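Ground, Repeat, Seam: Štefánia Trnka on Printed Table Coverings

Interview by Lama Qaisi

Štefánia Trnka keeps the repeat book at Pimside, a contract printer of table coverings in Dultiston. The book is a ring binder. Each sheet records the dimensions of one repeat, the drop, the number of screens, the order in which they print and the substrate the design was approved on. The sheet open on her desk when I arrived was number 517, a small leaf design on an off-white ground that has been in production since before she joined.

"Every design in the building has a sheet," she said. "If a customer calls and asks for the same thing on a heavier base, I go to the sheet first. The artwork file tells you what the designer wanted. The sheet tells you what we ran."

Trnka trained as a screen engraver and moved into repeat work when the engraving shop closed. Most of the designs she handles are botanicals. She puts this down to the purchasing habits of the wholesalers and has no view on whether it is a good thing. Botanicals have technical advantages for a printer. Stems run in many directions, so a slight skew in the web is hard to see. A stripe or a check shows the same skew immediately.

"With a check, you have horizontal lines, and the customer has a table with a straight edge. They will put one against the other and see the error in a second. With ferns there is nothing to put against the edge."

The usual fault in a botanical is tracking, meaning an unintended line or band that appears when the repeat is laid out over a large area. A motif that looks evenly spread within one repeat can form a diagonal once there are a dozen of them. The eye finds the darkest or most saturated element and connects it to the next one. In a design with a gray or green majority and one warm accent, the accent is nearly always the element that tracks.

Trnka checks for this by printing the design at reduced scale on paper, taping the sheets together and pinning them to a wall on the far side of the room. She has tried doing it on a monitor. "You zoom out and the screen starts making its own patterns. I don't trust it. I want paper, and I want to be 16 feet away from it."

When she finds a track, she usually moves one accent and leaves everything else alone. Moving several at once tends to create a second track in another direction. If a single move does not clear it, she changes the drop. A half drop shifts each column of the repeat down by half its height. A third drop takes longer to set up and hides more. The shop has run a few designs on irregular drops, and she does not recommend them. The operators have to be told each time, and the hems are harder to plan.

Scale is the next most common source of trouble. Designers send work sized for upholstery or curtains, where the viewer stands at a distance and the cloth hangs vertically. A table covering is seen from above, from a seated position, with plates on it. Trnka's rule is that at least one complete motif should be visible between two place settings. Anything larger is interrupted by crockery and reads as a stain or a smear of color.

Color is handled down the hall by Zaid Majali, who joined us for part of the conversation. His first concern is the ground. The pale grounds used for table coverings are rarely plain white. A plain white base yellows unevenly under kitchen lighting, and the difference between an exposed area and one that has been under a fruit bowl becomes obvious within months. A slightly warm or slightly gray ground gives more room.

"People believe they bought a white tablecloth," Majali said. "If you hold it next to copy paper, it is some kind of oatmeal. We print the oatmeal on purpose."

Grays give him the most work. A gray mixed from black alone looks blue on a warm ground. A gray mixed from complementary colors can look green in daylight and brown under a warm bulb, and a leaf that turns brown at dinner time will bring a complaint. He keeps 13 grays in stock recipes and tries to talk customers into one of them before mixing anything new. Each stock gray has been checked under daylight, a warm household lamp and the cool tubes used in store aisles.

Orange is simpler. It stays recognizably orange under all three sources. The difficulty is strength. A small orange blossom on a pale ground needs less pigment than the designer's proof suggests, since the surrounding area makes it look brighter. Majali generally takes the first strike-off down by a step and waits to see whether anybody objects. He prefers to judge a strike-off with other household textiles lying on it, ideally something in a strong solid color, because that is how the product will be used.
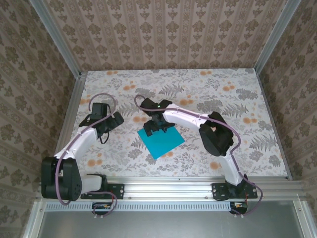
Square turquoise cloth on a pale ground with gray ferns and orange blossoms.

"A solid on top of the print changes the grays more than it changes the accents," he said. "Put a strong blue-green on it and look at the leaves right next to the edge. They go warmer. If your gray was already leaning brown, now it leans a lot. You want to know that before you print 1000 yards."

Both of them spent some time on the subject of the seam. Coverings wider than the printing width have to be joined, and the join has to match the pattern. Pimside leaves an allowance on each side that repeats the first part of the opposite edge, so the sewing room can overlap the two and cut through a stem or along a leaf. Trnka marks a preferred cutting line on the sheet. The sewing is done by an outside firm, Salameh, and she visits when a new design goes over to them for the first time.

"They are good. But the person cutting has never seen the design before, and I have been looking at it for weeks. I go over with the sheet and show them which leaf."

I asked about wipe-clean coatings, which now account for most of the orders from the wholesaler Tiltutport. Trnka answered this one at length. A coating adds gloss, and gloss lowers the apparent contrast of pale designs when the light comes from a window at the far end of the table. Fine lines in light gray can vanish entirely. For a coated order she thickens the thinnest lines in the artwork and asks Majali to darken the gray by one recipe. The coated and uncoated versions therefore have separate sheets in the binder, even when the customer considers them the same product.

Folding is the other issue with coated goods. A crease set in the warehouse can stay visible for weeks on the customer's table. She would prefer that everything shipped on rolls. The freight cost rules it out for most accounts, so the shop folds with the printed face outward over a cardboard insert and asks stores not to stack the packs too deep. She has no means of checking whether they comply.

The binder itself is due to be replaced by a database in April. Corrado Parisi, who manages production, has been entering the older sheets in the evenings. Trnka has agreed to the change on the condition that the paper stays in the building. Many of the sheets carry pencil notes in the margin, some by people who have since retired, and there is no field for those yet. Sheet 517 has three. One gives a squeegee angle, one says to run the gray before the green, and the third reads "ask about selvage." She has never found out who was supposed to be asked.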